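Week 7: Learning bimanual handover from demonstration

Notes by Piyumi Sikder. Read with the Gondach paper (sections 3 and 4) before the lab.

Last week we trained a single-arm policy by behaviour cloning. The policy took joint positions and camera images and predicted the next joint targets. This week the same approach is extended to two arms passing an object between them.

The Gondach group collected 846 demonstrations by teleoperation. An operator moved a pair of leader arms and the follower arms copied them. Each recording stores the joint positions of both followers, the gripper openings and the images from the wrist cameras. Iresha Bandara's lab repeated the work with 1,000 demonstrations and the same network, and we will use her data for the assignment.

The hard part of a handover is the short period when one gripper holds the object and the other is closing in. Errors of a few millimetres matter here, and the correct action for one arm depends on where the other arm is. For this reason the two arms are treated as one system, with a single policy that outputs targets for both.
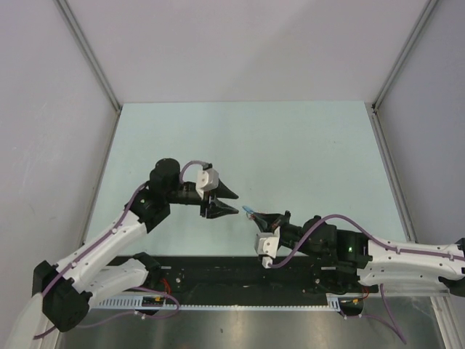

Why not train a separate policy for each arm?

Two separate policies can each behave sensibly and still fail together. If the receiver closes late and the giver opens on its own schedule, the object drops. A joint policy sees both sets of joint positions and can learn to delay the release.

Action chunking. The policy predicts a block of future actions at each step. This lowers the number of decisions per episode, so small errors have fewer chances to build up. Overlapping blocks are averaged with an exponential weighting. Longer blocks give smoother motion but respond more slowly when the object shifts in the grip. Malsha Mridha's ablation in the Maltside report covers this trade-off.

Evaluation. Score the grasp, the approach, the transfer and the release separately. A single success rate hides where the failures are. Bandara's group found most failures at the transfer stage, and adding demonstrations with varied grasp angles helped more than training for longer.

For the lab: bring your code from last week and sign up for a bench with Cameron Menzies. The write-up is due July 12, 2024, with a limit of 11 pages including figures.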